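Equipment Planning Meeting, April
Minutes (draft, to be approved next time if anyone reads them)

Meeting opened at 4:10 p.m., ten minutes behind schedule, the projector having asked for an update.

1. Minutes of the previous meeting
Approved with one correction. The sentence "the group agreed the budget was fine" should read "the group agreed to discuss the budget." The correction took longer than the discussion it refers to.

2. Matters arising
The floor tape has come in. It is the wrong width and will be used anyway.
The lock on the supply cabinet has been replaced. Both keys to the new lock were found inside the supply cabinet. One has since been moved to the front desk.
The Gimach service contract runs out at the end of next month. See item 4.

3. Spending so far
The small-parts line stands at 286 dollars remaining. That has to cover finger pads, cable ties, fasteners and whatever gets dropped between now and the new budget. It was pointed out that last year at this time the line was overdrawn, so this counts as good news. It was also pointed out that last year we had ordered the finger pads already.
Food for handling trials is still being charged to hospitality. Finance has asked whether we really host that many breakfasts. Agreed to set up a separate line called "test materials, perishable" before Finance asks a second time.

4. Service contract
Gimach has sent renewal terms in two versions. The standard version covers a site visit within 9 working days. The premium version covers a site visit within 5, plus a phone line. Several people asked what the phone line does in the standard version. The answer, after some reading aloud of the terms, is that there isn't one.
Argument for premium: every week we lose to a stopped arm costs us more than the difference. Argument for standard: in the current contract year we called them out once, and the fault was an emergency stop button that somebody had leaned a chair against. The group felt this argument was unkind but accurate.
Agreed: renew at standard, and ask Gimach for a price on adding phone support alone. If they refuse, bring it back here.

5. Trays and containers
Requests for trays have come in from three directions, each asking for a different size. The proposal on the table was to pick one deep rectangular pan and one flat perforated tray as house standards and buy nothing else until the fall.
Siregar quoted for both, with free delivery over a minimum order that we would meet only by buying enough pans to open a cafeteria. Brastis quoted a little higher per piece with no minimum. There was support for Siregar from the people who like a bargain and support for Brastis from the people who know how much shelf space we have.
Agreed: Brastis, small first order. The question of lids was raised and put down again.

6. Grippers and fingers
The longest item. The Nustent catalog offers a wider finger pad and a full replacement finger set, and the request is for the full set on both arms. The request form gave the reason as "better." The chair asked for a fuller reason. The form was withdrawn, and the fuller reason was given out loud, with some feeling.
In short: soft items go well. Rims are another matter. A thin rolled edge gives the pads very little to hold, and the farther the pan sticks out from the fingers the more it wants to turn. Those against replied that this is a question of where you take hold of the pan, and that where you take hold of the pan is free.
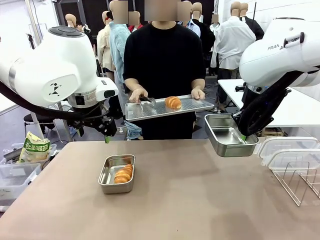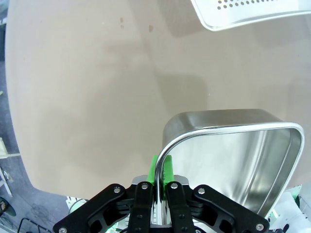
Bakery handling, both pictures.

The spending question came down to whether we buy hardware now or spend a month on grasp points first. Opinion was split along the usual lines, with the people who write the code in favor of hardware and the people who maintain the hardware in favor of code. The closer picture was passed up and down the table more than once, and the hold in it, with the green pads clamped on one corner of the rim and the whole pan going off to one side, was claimed as evidence by both camps. One camp said a wider pad would fix it. The other said to grab the long side. The chair observed that a wider pad and the long side could be tried on the same afternoon if somebody would lend us one set of pads.
Agreed: ask Nustent for a loan set of the wider pads, both arms, 2 weeks. No purchase of full fingers until there are numbers. "Numbers" means drops per session, written down at the time, in the log, by the person who was there.
Also agreed that the next round will use pans with something in them as well as empty ones. A suggestion that croissants are an expensive test load was noted. A suggestion that day-old ones would do just as well was noted with less enthusiasm.

7. Layout and storage
The floor plan for the new work area has been redrawn again. The current version leaves room for the arms and the main table, plus a side table, and puts the storage bins under a shelf. It does not leave room for people to get past each other, and it was felt that they should be able to. To be redrawn.
Cable covers are wanted along the walkway. They can come out of the building budget if we describe them as a safety item, and they are one.

8. Wish list for next year
Carried over without change: second workstation, quieter compressor, a label printer that prints labels.
Added: a proper dish rack. Clean pans are currently being dried in the sink area on a towel, and the kitchen downstairs has left a note.
Struck off: the standing mat. It was bought in January and we are standing on it.

9. Any other business
The snack rule was raised. The rule is that snacks stay out of the work area. The group reaffirmed the rule. Enforcement was not discussed.
Saturday access to the building has to be requested by noon the day before. The form is where it always was, and most people have not looked there.

Actions
Write to Gimach about phone support.
Place the tray order with Brastis.
Ask Nustent for the loan set.
New budget line for perishables.
Redraw the floor plan, this time with people in it.

Meeting closed at 5:35 p.m. Next meeting same room, unless the projector has finished updating in a different one.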